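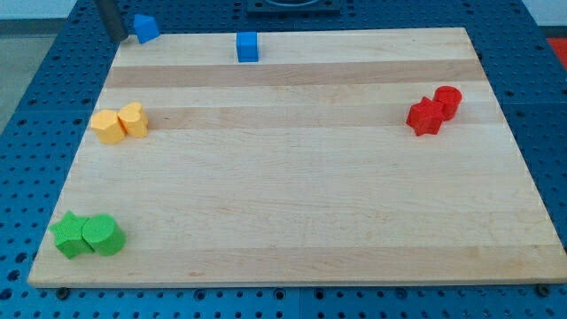 Search this site Go Advanced

In praise of the soft block

My mother kept our building blocks in a biscuit tin, and they were hard enough to break a toe. I loved them dearly, and when my own children were small I went looking for the same sort of thing, beech, square, heavy as a paperweight, because I had got it into my head that a proper toy ought to hurt a little when you trod on it. I have since changed my mind, and I'd like to put in a word for foam.

Foam blocks have never had good press. The Horgan catalogue, which I still have from 2000, puts them on page 317, behind the paddling pools, and gives them two lines. The wooden ones get a double spread and a lot of talk about heritage. Yet when I think back over all the wet afternoons I have spent on the floor with other people's children (and there have been a great many), it was the soft ones that came out of the bag first and went back last.

Part of it is the noise, or the lack of it. A tower of wooden cubes comes down like a dropped tray, and a timid child will flinch and build lower next time. Foam falls with a sort of sigh. And part of it is the shapes. The old sets gave you cubes and more cubes, with an arch if your aunt was generous. Now you get a heart, a star, a little house with a pointed roof, and every one of them asks a question that a cube doesn't. Which way up does a heart go? Will anything sit on a star? I have watched a child of 6 spend most of a morning on that last one, and I wouldn't have interrupted her for the world.

I will say this for wood, though -- it makes the best floor there is for a small town. Give a child a good plain board, pale and striped with its own grain, and the stripes become roads at once, or rivers, or the line that the red team may not cross. A yellow heart pushed up beside a yellow neighbour is a family. Two blue ones set apart have plainly quarrelled. You don't get any of that on carpet, where everything leans.

My friends at the Turken playgroup think I make too much of all this, and perhaps I do. They have gone over to the magnetic tiles from Skurnurar, which are handsome things and click together beautifully. I only find that they click together a bit too readily. A soft block has to be placed, and then let go of -- and it's the letting go that I like to watch, with the fingers held wide and the breath held too.

Related
Who threw out the dressing-up box?
A day at the Carus toy fair
The trouble with jigsaws
Sand, water and a bad back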